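Spent most of Sunday in Plistville getting the arm at Taltine to find the zipper slider again. It kept closing three millimeters short, ugh! I checked the mount first, then redid the table height (the step I always want to skip), and then I finally got around to the wrist camera.

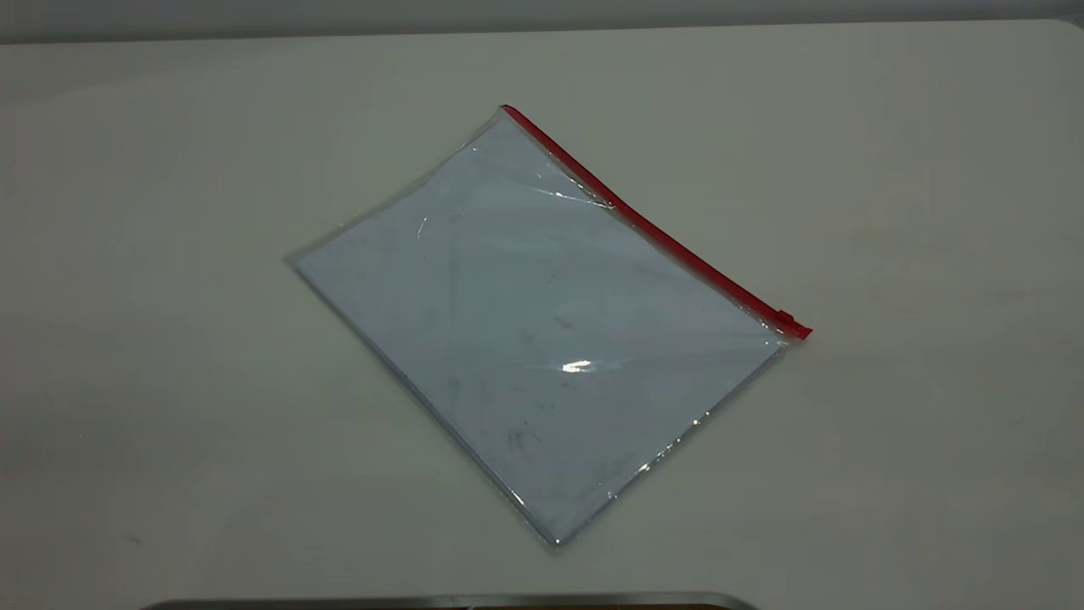
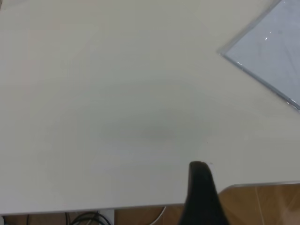
Clear plastic is such a pain to line up on. Any glare moves when the camera does, so I dropped the exposure and ran the touch-off again at 13 points. Much happier numbers! The finger screws were a little loose too, so those got snugged up. Next job is the cable clips, and I still owe the log an entry for June.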